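4. Washing fleece and plush items

Use this section for blankets, throws, robes and soft toys made of fleece, plush or similar napped fabric. For cotton and linen, see Section 3. The instructions apply to the Hotine 14 front-loading washer with the standard drum.

4.1 Before you load

1. Read the care label on the item. If the label says "dry clean only," do not use this machine.

2. Shake the item outdoors to remove hair and crumbs.

3. Close all zippers and hooks. Tie loose cords.

4. Sort by color. Wash dark or strongly dyed fleece on its own for the first two washes.

5. Check the lint filter behind the lower front panel. Clean it if it has not been cleaned in the past month.

Note: New fleece sheds more than fleece that has been washed several times. Clean the filter again after the first wash.

4.2 Loading the drum

1. Open the door fully.

2. Pick up the item near its middle and let it fall into soft folds. Do not roll it or fold it into a flat square.

3. Place it in the drum. Fill the drum no more than halfway. A single large blanket should be washed with one or two smaller items of the same fabric to help balance the load.

4. Run a hand around the rubber door seal and push any trapped fabric back inside.

Caution: Fabric caught in the door seal can tear during the spin and may cause a leak.

Plush fabric takes up a lot of space when dry and settles once it is wet. Leave the upper half of the drum clear even if the load feels light.
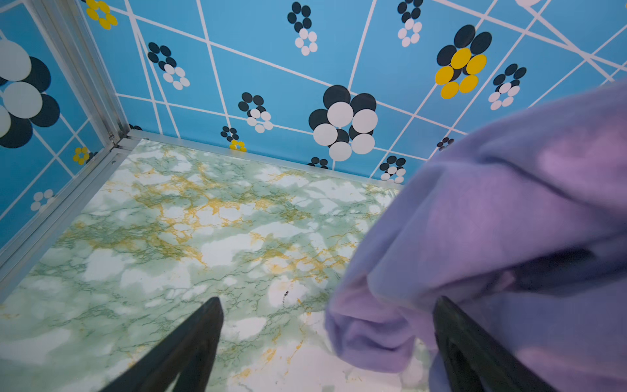

4.3 Choosing a program

1. Turn the dial to DELICATE.

2. Press TEMP until COLD or 30 °C is lit.

3. Press SPIN until 600 is lit. Do not use a higher speed for long-pile items.

4. Add liquid detergent to compartment II. Use half the amount shown on the bottle for a full load.

5. Leave the softener compartment empty. Softener coats the fibers and flattens the pile.

6. Press START. The door locks after a few seconds.

Note: If the display shows E14, the load is out of balance. Wait for the door to unlock, spread the items evenly and press START again.

4.4 Drying

1. Remove the load as soon as the program ends.

2. Shake each item once in the direction of the pile.

3. Hang over two parallel lines or lay flat on a rack. Keep away from radiators.

4. When the item is fully dry, brush it lightly with a soft clothes brush.

Caution: Do not iron fleece. The fibers melt at low iron settings.

For stains, see Section 6.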